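Section 8: Hanging and Leveling Your Cendbridge Wall Clock

Print this page | E-mail this page

Okay, you've got the case out of the carton and the pendulum is sitting on the kitchen counter wrapped in its tissue. Leave it there for now. I've hung a lot of these clocks, and the ones that gave me trouble were the ones where I got excited and put the pendulum on first.

The Cendbridge is a copy of a 1915 schoolhouse clock, and it behaves like one. It wants a solid wall and a bit of patience, and once it has those it'll tick along happily for years (mine is in the hallway and I only notice it when it stops!).

What you need

A stud finder, a pencil, a screwdriver, the long brass screw from the parts bag, and a small level. The winding key is taped inside the door. If yours isn't there, look under the bottom flap of the carton before you write to me.

Hanging the case

1. Find a stud at the height you want. I like the dial a little above eye level, but you do have to reach the winding holes, so try it with your arm up first.

2. Drive the brass screw in at a slight upward angle and leave enough sticking out for the hanger plate to catch. Give it a good tug.

3. Lift the case onto the screw with both hands. You'll feel the plate drop into place. Don't let go until you do.

4. Set the level along the bottom edge of the case and nudge the case until it reads true. Now put the level away, because from here on you'll be using your ears.

CAUTION: Never hang the clock from drywall alone. A wall anchor might hold the weight, but the case will wiggle with every swing and the clock will quit on you.

Putting on the pendulum

5. Open the lower door and find the thin steel spring hanging behind the dial. Hold it steady with one finger and slip the hook of the pendulum rod over the pin. Don't twist the spring. A kinked one has to be replaced, and the part number is 770 if you ever need to order it.

6. Wind the clock 8 half turns, nice and slow, and stop sooner if it feels tight. Let the key back gently against the click so it doesn't spin in your fingers.

7. Give the pendulum a small push to one side and listen.

What you want is an even tick and tock, like someone walking. If it sounds like someone limping, move the bottom of the case a hair to the left and listen again. If that's worse, go the other way. When it sounds right, make two little pencil marks on the wall at the bottom corners so you can find the spot again after dusting.

NOTE: Gráinne Ní Chonaill wrote in to say she does this part with her eyes closed. I tried it and she's right, it's a lot easier.

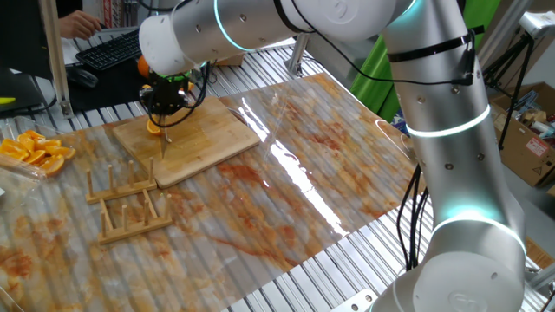 Robot arm with cyan light rings and a black gripper at the wrist.

Setting the rate

8. Set the hands to the right time by moving the minute hand only, always forward. Pause at the hour and the half hour and let it strike all the way through.

9. Come back in a day. If the clock is slow, turn the nut under the bob to the right, which lifts the bob. If it's fast, turn it to the left. One full turn is plenty to start with.

10. Wait another day and check again. I know, I know. But if you fiddle with it every hour you'll just chase it in circles.

NOTE: The older Sadowski movement has its nut on a finer thread, so give it two turns where I say one. The name is stamped on the back plate if you aren't sure which you have.

Oiling comes next, in Section 9, and you can skip it completely if your clock is new.

Revised June 16, 2019

Print this page | E-mail this page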